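My Spring Walk-Through for the Rental Cottage (with way too many comments)

I do this one every March before the first guests show up at the Sturola place. It used to live on the back of an envelope, and then a couple of you asked for it after my post on the water heater, so I typed it up. My answers from this year are after each line. Steal whatever works for you!

OUTSIDE

Front steps and handrail, no wobble: OK. Last year the rail moved if you so much as looked at it, so I put in longer screws and it's been solid ever since.

House number readable from the road: OK, but the second digit needs paint. If an ambulance can't find 426 in the dark, nothing else on this list matters much.

Gutters clear, downspouts attached: NEEDS WORK. The one on the north corner came loose again. I'm done fighting with it and have called Carvalho Roofing.

Porch light and motion light: OK. I swapped both bulbs anyway while I had the ladder out.

KITCHEN

Fire extinguisher in the green, pin in, tag current: OK. I moved it from under the sink to the wall by the back door. You want to grab it on your way out, and you don't want to be reaching past a burning stove to get it (ask me how I know).

Stove burners light, knobs don't turn too easily: OK on three, the back left is slow. I cleaned the little holes with a pin and it's better — still on my watch list.

Outlets near the sink trip when you press TEST: OK. Both of them clicked off and both reset.

Fridge temperature: 38 degrees after a night of running. Perfect, leave the dial alone!

Cleaning products up high and in their own bottles: FIXED. I found something blue in an old jelly jar with no label at all. I don't know what it was and I don't want to know. It went to the county drop-off with the paint cans. Everything else sits on the top shelf of the hall closet now, with the latch on.

BEDROOMS AND HALL

Smoke alarms, every one, button pressed until it screams: OK. Fresh batteries all around, even in the ones that still had some life. Wear earplugs, I mean it.

Carbon monoxide alarm: REPLACED. The date on the back was past due. The new one is a Skandeo plug-in, and so far I like it.

Windows open all the way from the inside: NEEDS WORK. The small bedroom one is painted shut halfway up. No guests in that room until it's fixed.

Rugs flat, no curled corners: OK after I threw one out. I loved that rug.

BATHROOM

Hot water not scalding: OK. Let it run a full minute before you stick the thermometer in.

Grab bar holds my whole weight: OK, and my whole weight is a fair test.

Bath mat still sticks: NO. Ordered a new one from Gonura, and I'm using a towel until it comes.

STILL TO DO BEFORE I OPEN THE CALENDAR

Downspout, bedroom window, bath mat, paint on the house number. Then a second lap around the whole place with a cup of coffee, and I always find one more thing on that lap. If you've got a line I should add, leave it in the comments — I'm especially curious what people check on wood stoves, as I may be getting one.
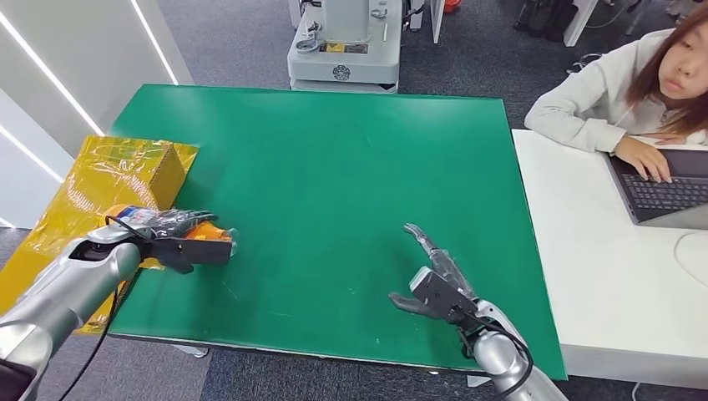
Orange plastic bottle with a white-and-blue label, on a green mat.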